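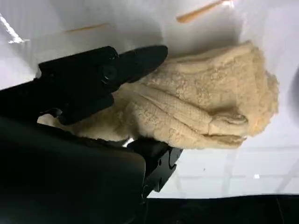
クリーム色の起毛手袋。白い面の上に寝かせた状態。

Humville冬季貸出品 起毛手袋 保管前点検票(所見付き)
対象施設:Ellwood棟 地階 用品庫
実施時期:2020年6月
適用範囲:貸出用の起毛手袋(五指、ミトン、内張り付きの各型)。革製、防水シェル型、作業用は別票による。
点検母数:591双

1. 判定区分

判定は次の3区分とする。
適:そのまま保管に回す。
保留:処置または再確認の後に再判定する。
否:貸出品から除外する。

左右の判定が異なる場合は、一双として低い側の判定を採用する。片側のみ適であっても、別の双の片側と組み替えない。同色同寸であっても起毛の寝方と色調に差が出るため、組替えは前年度に廃止した。

所見欄は空欄を認めない。異常がない場合は「なし」と記入する。斜線のみの票は未点検として扱う。

2. 点検環境

□ 作業台の天面は白色または淡色で、拭き取り済みである
□ 作業台に前の品の脱落毛が残っていない
□ 照明は天井灯のほか、横方向から当てられる手元灯がある
□ 点検者は綿手袋または素手(手指の汚れ、クリームの付着がないこと)
□ 床から作業台まで、品を引きずる経路がない
□ 飲料、朱肉、油性ペンが作業台の上にない

所見:淡色の起毛品を白い天面に置くと輪郭は取りにくいが、付着した暗色の繊維くずは見つけやすい。濃色品の場合は逆になる。本年度は白い天面で統一し、濃色品のみ後から灰色の当て布の上で再確認した。当て布に毛が移るため、品番が替わるごとに粘着ローラーをかけること。

所見:手元灯の一台に首の緩みあり。点検中に徐々に下がり、角度が一定しない。締め直しで使用を継続したが、次回までに交換を要する。

3. 受入れ

□ 管理札の番号が台帳と一致する
□ 左右がそろっている
□ 洗浄記録がある
□ 洗浄後の乾燥時間が記録されている
□ 手袋の内部に異物がない(紙片、硬貨、カイロの外袋、砂)
□ 管理札の留め具が生地を貫通していない

所見:管理札は累計1,857番まで発行済み。欠番が多いが詰め直さない。番号から導入時期を追えることを優先する。

所見:内部の異物は指先に集中する。指を一本ずつ外から押さえて確認する方法では、起毛の厚い品で小さい紙片を見落とした。指先まで裏返せる型は裏返し、裏返せない内張り付きの型は、口を下にして軽く叩いた後に指を入れて確認する。

所見:留め具が口の縫い目を貫通していた品が複数あり、いずれも保留とした。札を外し、縫い糸の切れがないものは適に変更。札は今後、左右をまとめる紐側に付ける。

4. 外観(表面の起毛)

□ 毛房の密度に極端な偏りがない
□ 地の生地が露出していない
□ 固い毛玉がない
□ 毛先の溶融、硬化がない
□ 汚れと影の区別がついている
□ 異色の繊維、植物片の付着がない

所見:細かい房が不規則に渦を巻く表面は、それ自体では異常としない。均一な短毛の品と同じ基準で見ると、ほとんどが毛並み不良になる。見るべき点は房の根元であり、房を指先で分けて地の生地が見えるかどうかで判定する。分けなくても見えるものは否。

所見:しわの谷は周囲より濃く見える。クリーム色や淡いベージュの品では薄茶色の影になり、しみと紛らわしい。しわを平らに伸ばし、手元灯の向きを変えても同じ位置に色が残る場合に限り「変色」と記入する。昨年度の票には、伸ばさずに変色と書かれたものが相当数あった。再点検の結果、大半は影であった。

所見:毛先の硬化は掌側の親指付け根に多い。暖房器具に近づけたものと推定されるが、票には推定原因を書かず、位置と範囲のみを書く。指でほぐれるものは洗浄剤の残りの可能性があり、保留として再すすぎに回す。ほぐれないものは否。

所見:毛玉は刃物で切除しない。目の粗い毛玉取りブラシを毛の流れに沿って使用する。房状の品にはブラシも強すぎることがあり、目立たない口側の裏で試してから行う。

5. 形状

□ 五指の長さに左右差がない
□ 指先が丸まったまま固まっていない
□ 指の股の縫い目に開きがない
□ 親指の付け根にねじれがない
□ 掌を下にして置いたとき、自重で平らになる

所見:起毛手袋は置いただけでは指が曲がることが多い。曲がっていること自体は記録不要。手で伸ばし、離した後の戻り方を見る。急に強く戻るものは内張りの縮みを疑い、裏側の縫い代を確認する。

所見:Sonis型(内張り付き、五指)で、表地と内張りの長さが合わない品が出た。指先で内張りが余り、手を抜くと一緒に引き出される。洗浄後に整形しないまま乾燥させたものと同じ症状である。湿らせて棒で指先まで押し込み、平置きで再乾燥させることで改善した品は適、改善しない品は否とした。

所見:整形用の棒は先端の丸いものに限る。箸を使用した痕跡(指先の内張りの小穴)があった。箸は用品庫から撤去済み。

6. 口および手首部

□ 口の縁の縫い目にほつれがない
□ 伸縮部は引いた後に元の幅へ戻る
□ 挟み痕が消える
□ 面ファスナー付きの型は、ファスナーに毛が詰まっていない
□ 寸法表示が読める

所見:手首部を挟んで保持すると、その部分の起毛がつぶれる。つぶれた毛は軽く振り、指で起こした後、次の品の点検を終えてから再度見る。この時点で跡が残るものは「挟み痕」として保留。すぐに判定すると、正常品まで保留になる。

所見:洗濯ばさみによる保管を行っていた棚の品は、手首部に深い痕が多かった。蒸気を離して当てると戻るが、当てすぎると房の渦が崩れる。処置は一か所につき一度とし、戻らなければそのまま記録する。痕のみで保温および着脱に支障がない場合は適としてよい。ただし所見欄に残すこと。

所見:面ファスナーの毛詰まりはNurnel型で顕著。手袋本体の毛をファスナーが引き抜いている。清掃後、必ず閉じた状態で保管する。開いたまま重ねると隣の品の毛も抜ける。ファスナーの角が立っている品は角を丸く切り、切り口を確認する。

所見:寸法表示のかすれは否の理由としない。札の裏に寸法を転記し、台帳の備考欄に印を付ける。

7. 安全に関する項目

□ 針、折れ針、金属片がない(検針器による)
□ 内部に硬い突起、縫い糸の固まりがない
□ 指に絡む輪状のほつれ糸がない
□ 強い臭気がない
□ かび、虫食いの徴候がない
□ 左右をつなぐ紐がある型は、紐が首に掛からない長さである

所見:輪状のほつれ糸は外観では見えない。指を入れて関節の位置で軽く曲げ伸ばしすると掛かる。小児用は指が入らないため、裏返して目視とする。糸は引かずに根元で切る。切った後に縫い目が動くものは否。

所見:検針器の感度確認は開始時と休憩後に行う。本年度、休憩後の確認記録が抜けた時間帯があり、該当分は全数を再度通した。新たな検出はなかった。

所見:虫食いは小さい円形の毛抜けとして現れる場合がある。摩耗による毛抜けは境界がぼやけ、掌側と指先に出る。甲側に境界のはっきりした毛抜けがあれば、同じ箱の全品を隔離し、箱の底と折り目を見る。箱ごとの隔離を行った例は本年度一件。底に幼虫の抜け殻らしきものがあり、箱は廃棄、品は再洗浄とした。

所見:臭気は袋を開けた直後に判定する。時間を置くと鼻が慣れる。防虫剤の臭気は異常に含めないが、二種類の防虫剤が同じ箱に入っていた場合は両方を取り出し、品を風に当ててから詰め直す。

8. 収納

□ 適の品のみが収納箱に入っている
□ 完全に乾いている(手首部の二重部分、指先を含む)
□ 指を伸ばし、掌を合わせて左右を重ねている
□ 圧縮袋を使用していない
□ 箱の上に別の重量物がない
□ 箱の外側に型、寸法、点検年月の記載がある
□ 乾燥剤の交換欄に記入がある

所見:起毛品は上からの荷重で毛が寝る。箱の中は詰めすぎず、ふたを閉めたときに品に触れない高さまでとする。棚板の耐荷重は一段約200kgであり、重量面の余裕は大きい。問題となるのは棚の耐荷重ではなく、下の箱のつぶれである。箱の二段積みは不可。

所見:圧縮袋に入れた品が一箱分あった。開封後も房が平らなままで、振っても戻りが悪い。全品を保留とし、網棚の上で平置きにした。再判定は11月の貸出準備時に行う。それまで台帳の状態欄は「保留・平置き」とし、適の数に加えない。

所見:Ellwood棟地階の北側の壁に接する棚は湿気が多い。壁と棚の間を手のひらの幅以上あける。現状は二か所で接触していたため、当日中に移動した。床の表示テープは旧位置のままである。貼り直し未了。

9. 保留および否の扱い

□ 保留品に黄札、否の品に赤札が付いている
□ 保留品と適の品が同じ箱に入っていない
□ 否の品の管理札を回収した
□ 回収した番号を台帳で閉じた
□ 清掃用などへの転用品は、口の縁に切り込みを入れた

所見:否の品を雑巾代わりに転用すること自体は認める。ただし切り込みのない転用品が洗浄品に混ざり、貸出棚に戻った事例がある。切り込みは両手分に入れる。片側のみの切り込みは無効とする。油や溶剤を拭いた品は洗浄に戻さず、所定の金属容器へ入れること。

所見:黄札の紐が長く、隣の品の指に絡む。次回は短い紐に変更。

10. 未了事項

手元灯の首部の交換
棚の床表示テープの貼り直し
黄札の紐の変更
Nurnel型の面ファスナー角の処置(小児用が未着手)
圧縮袋保管品の再判定
否の品の補充数の算出(保留品の再判定後とする)

記入上の注意:所見の訂正は二重線とし、元の記載が読めるように残す。修正液、修正テープは使用しない。票の控えは用品庫入口の綴りに入れ、原本は台帳に添付する。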